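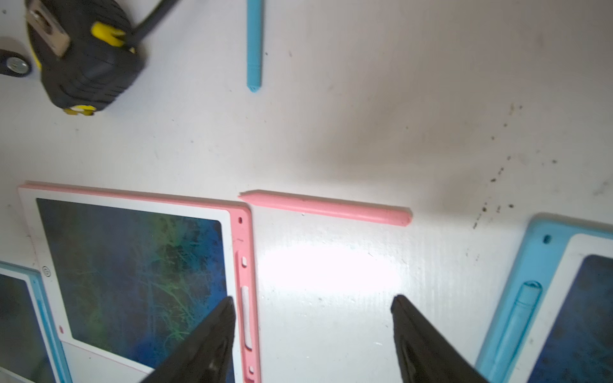

1. What the project was

Our project was to collect examples of a robot arm handling LCD writing tablets, the cheap kind children scribble on and clear with a button, and to train a policy on them. There were two of us, Hsiu-ying Lo and Pui-shan Yu. We worked at the Trollville campus from the start of term until July, on the bench in the Liu lab. The recording software was Kindiveck, which the lab already used. Neither of us had worked with an arm before.

The proposal had three tasks in it. The first was to move a tablet to a named spot on the bench. The second was to put a stylus back beside its tablet. The third was to press the erase control on a tablet with marks on it. We dropped the second task after the pilot, for the reasons in section 3.

2. Setup

The arm is driven by a person holding a leader arm of the same shape. Each episode stores the joint positions, the gripper opening and the video from the wrist camera. We used tablets with pink frames and tablets with light blue frames, with styluses in the same two colours. They all came from one order placed with Climutport.

Before each episode the person not driving laid out the bench from a card. A card gave the position of each tablet, the angle it was turned to, and whether the screen was clear or scribbled. Later cards also had extra objects on them, such as a tape measure, so that the policy would see things it was meant to leave alone. We did the scribbling by hand and did not try to make it the same each time.

The bench top is white and it marks easily. We wiped it at the start of the term and then stopped, as the supervisor wanted some variation in the background.

3. Pilot

We recorded 38 episodes in the pilot and threw all of them out. The main problem was speed. Both of us drove too fast when lining up the fingers and then sat still for several seconds before closing, so the data had long stretches where nothing moved. A policy trained on it mostly stopped above the tablet and stayed there.

The stylus task was harder than we had planned for. A stylus rolls when one finger touches it before the other, and after that the episode turns into chasing it across the bench. Pui-shan managed it more often than Hsiu-ying did, but the good episodes were all quite different from each other and we could not write down a method. We kept the styluses on the bench as loose objects and took the task off the list.

We also found that glare from the overhead light moves across a screen as the wrist moves. 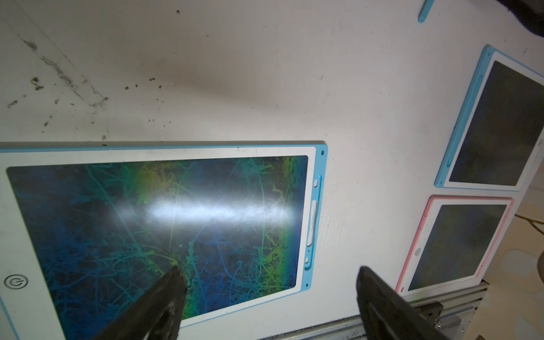 We talked about covering the light, and tried it for one afternoon with a sheet of baking paper. The video came out darker and the frames were noisier, so we took the paper down and left the light as it was. Instead we turned the tablets to more angles on the cards, so that the bright patch would not always fall in the same part of the screen. It is possible that a proper diffuser would have been better. We did not have the budget to find out.

4. Main collection

After the pilot we agreed on some rules. The driver had to start moving within two seconds of the recording light. Approaches were made from above and slightly to the side. If a finger slipped off the control, the driver backed away, lined up again and kept the episode going. We kept those episodes and tagged them "recovery". We stopped for ten minutes after every hour of driving, which was Hsiu-ying's idea and should have been there from the first day.

The target was 400 episodes. We logged the number of good ones in a shared spreadsheet along with the driver, the card and any comment. In the end 124 of the episodes were tagged as recovery, more than either of us expected. Most came from the erase task, where the control is small and the fingers hide it in the last part of the approach. 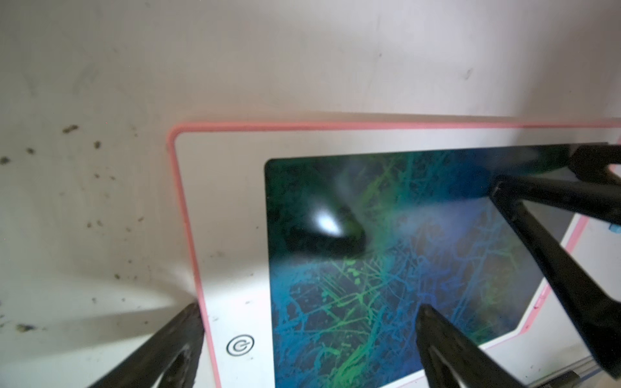
Page last changed: July, by P. Yu (section 5 added)

5. Results and what we would change

We trained two policies, one with the recovery episodes and one without. The one with them was better at the erase task. It missed the control as often on the first try, but it usually backed off and tried again, while the other one kept pushing down in the wrong place. For moving a tablet we could not tell the two apart.

Both policies did worse when two tablets overlapped. Only a few of our cards had overlapping tablets, so this is probably a gap in the data. If another group takes this on, we suggest writing those cards first. We also suggest that both drivers record every card. We split the cards between us to save time, and now we can't separate the effect of the driver from the effect of the layout.

The spreadsheet and the cards are in the lab's shared folder under Kindiveck. The pilot recordings are there too, marked as not for training.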